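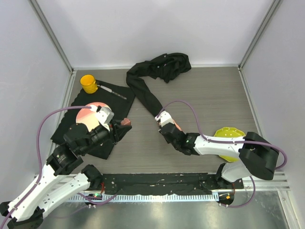

Two arms at the shared table, with place setting, garment and a small faceted object in the left gripper.

Keep the Bad Episodes

by Jamshid Mousavi

Most groups that collect demonstrations for manipulation policies have a filter between the recording station and the training set. An episode goes in, a reviewer watches it at double speed, and it comes out marked keep or drop. The drop pile is large, it is seldom looked at again, and in many labs it is deleted when the disk fills. I think this is a mistake, and an expensive one. The usual defense of the filter rests on an assumption that does not hold for tabletop work.

The assumption is that a demonstration is one thing, with one quality. If the operator fumbles, the demonstration is a fumbled demonstration, and a policy trained on it will learn to fumble. For a short pick-and-place task on a bare table this is close enough to true. It stops being true once the table carries a mug, a knife, two plates and a garment, and two arms work over the same surface. An episode of that kind is a chain of small segments, and their quality varies a great deal within the chain.

Our own numbers are modest but they are what I have. On Pikthorpe, our bimanual tabletop set, we recorded 1326 episodes. The first review pass dropped 288 of them. Brijesh Awasthi and I went back through the dropped ones in April and labeled them by segment: approach, contact, transport, release, retreat. In most of the dropped episodes a single segment was bad. The rest was ordinary work, the same as what we had kept, done by the same operators with the same hands. We had been throwing away good approaches because they were followed by a poor release.

Cloth is the clearest case. A rigid plate can be put back in its starting pose well enough for the next trial. A dark shirt cannot. Each time it is bunched up, the folds fall in a new way, the sleeve points somewhere else, and the cuff may or may not be reachable. The supply of distinct starting states is wide, and the only way to sample it is to record a lot. When an episode is dropped for a missed grasp on a sleeve, the set loses that shape of the shirt entirely. What remains is biased toward the shapes a tired operator found easy. Nothing in the metadata records that bias, and it will not show up in a held-out split drawn from the same filtered pool.

Dark cloth on or beside a dark mat is worse again, for the plain reason that the edges are hard to find in the images. Our reviewers dropped these episodes at a higher rate than any other kind. Edivaldo Batista, who ran the station through most of the collection, objected at the time and was overruled by me. His argument was that the operators hesitated there because the task was hard there, and that the hesitation was information. I now think he was right.

The second argument for the filter is about recovery. It says that mistakes are fine provided they are recovered from, and that an unrecovered mistake teaches nothing. This is a better argument, and I accept half of it. An operator who misses a cuff, backs off, reopens the gripper and tries again from a lower angle has produced something valuable, and a keep/drop reviewer will often mark it drop for being slow. Those should all come back. But the unrecovered ones have a use too. A success classifier needs negatives, and the best negatives are the near misses that a real operator made on a real table. We tried making them on purpose. Adom Opoku spent a morning failing to order, and the results were useless: the arm swept past the object with a smoothness that no one shows when they are trying to pick something up.

The third argument is cost. Segment labels take longer than a keep/drop mark, and this is a fair complaint. On our set the segment pass took Brijesh and me 4 times as long per episode as the original review. Against that has to be set the cost of collection. An operator has to be trained and rested, the table has to be reset, and the leader arms drift and need to be checked. Once those hours are counted, relabeling an existing episode is cheaper than recording a new one by a wide margin, at least at our rates. Groups with very cheap operators may find otherwise. I would want to see their reset times before I believed it.

There is a real risk in what I am proposing. If dropped episodes are simply poured back in, the policy does get worse. We did that first, out of laziness, and the plate task suffered: the grippers opened early. The bad segments must be masked out of the imitation loss while their frames stay available as context and as classifier data. This takes a loader that understands segments, and most public loaders treat the episode as the smallest unit. Xuân Hầu rewrote ours in 5 days, and most of that time went to finding every place where the old code assumed an episode ended in success.

That last detail deserves attention from anyone building a collection tool now. The assumption of success spreads. It gets into the naming of files, into the button the operator presses at the end, into the dashboard that counts only kept episodes and pays out a bonus on the count. Our station used to have one foot pedal for "done" and one for "discard," and discard erased the buffer. Operators learned to hit it early, before a bad moment became a long one. I have no idea how many such moments we lost, and they are not in the 288.

So the changes I would ask for are small ones. Remove the discard pedal, or make it a marker. Store every episode with its starting state. Let the reviewer mark spans of time, and let a span be bad for a stated reason. Report the drop rate by object and by material alongside the size of the set, so that a reader can see where the filter has been cutting. A paper that gives only the count of kept episodes has left out the number I would most like to read.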